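Section 5: Measuring and Transferring Liquids

5.1 Scope

This section applies to the plastic measuring ware supplied with the Jotura bench set, comprising the graduated cylinder, the clear beakers and the frosted transfer bottle. It should be read together with Section 4 (Unpacking and First Wash). Glass items are covered separately in the Drasum supplement and must not be handled according to the steps given below.

Users must read the cautions in 5.3 before any coloured liquid is brought to the table.

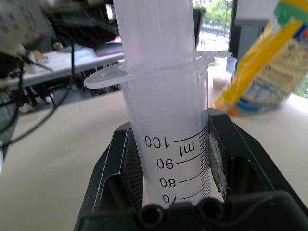
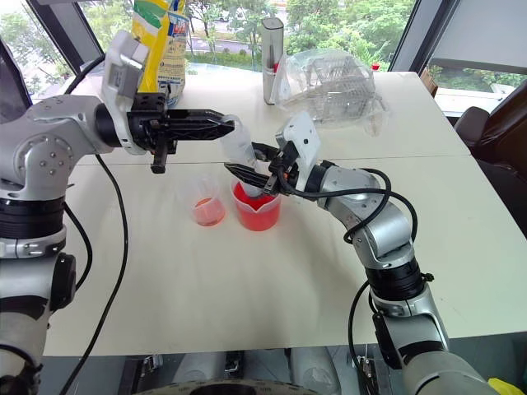 Figures 5-1 and 5-2. Plastic measuring ware in use: graduated cylinder marked in ml (first figure); beakers with red and orange-red liquid (second figure).

5.2 Preparing the table

1. Clear the table of papers, bags and any item not required for the task.

2. Wipe the surface with a damp cloth and dry it. The table must be level. Check with the spirit level from the Prado accessory tray and adjust the feet where necessary.

3. Set out two beakers side by side, with the pouring spout of the receiving beaker turned to a position from which it can later be emptied without reaching across the other.

4. Inspect each item for cracks, paying attention to the rim, the spout and the base. A cracked item must be withdrawn from use and recorded on Form 538.

5. Confirm that the printed graduations are legible along the full scale. Where any numeral has worn away, the cylinder may be kept for rinsing but must not be used for measurement.

Note: Clear plastic is difficult to see against a pale table top. A beaker holding only a little liquid is easily knocked over. Keep such beakers away from the table edge.

5.3 Cautions

CAUTION: Food colouring and other dyes will mark clothing, skin and unsealed surfaces. Wear an apron and gloves.

CAUTION: Do not use plastic measuring ware with solvents or with liquids hotter than hand-warm. Distortion of the cylinder alters the volume and cannot be corrected.

CAUTION: Nothing from the bench set may be used afterwards for food or drink.

5.4 Measuring with the graduated cylinder

1. Stand the cylinder upright on its base. The numerals must read the right way up.

2. Pour slowly down the inside wall until the liquid is just short of the required line.

3. Add the remainder drop by drop with a pipette.

4. Bring the eye to the height of the liquid and read at the lowest point of the curve. Readings taken from above or below are not valid.

5. Enter the reading on the record sheet before the cylinder is moved.

5.5 Transferring from the bottle

1. Bring the mouth of the bottle over the receiving beaker before tilting.

2. Tilt gradually — a sudden movement will cause splashing.

3. Stop pouring while there is still clear space below the rim. A beaker filled to the brim cannot be lifted safely.

4. Return the bottle to the upright position over the beaker, so that the last drops fall inside it.

Note: Where two strengths of the same colour are in use, label both beakers. Red and orange-red solutions are readily confused under artificial light.

5.6 Spillages

Cover the spill with absorbent paper, working from the outside inwards, and place the used paper in the lined bin. Rinse the area twice with clean water. Persistent stains may be treated with Urkirix surface cleaner, applied in accordance with its own label.

5.7 Cleaning and storage

Rinse all items directly after use and leave them inverted on the rack. Stack beakers only when fully dry. Replacement cylinders are ordered under part number 638, and requests should be addressed to Ksawery Sikora, Equipment Stores, Room 16.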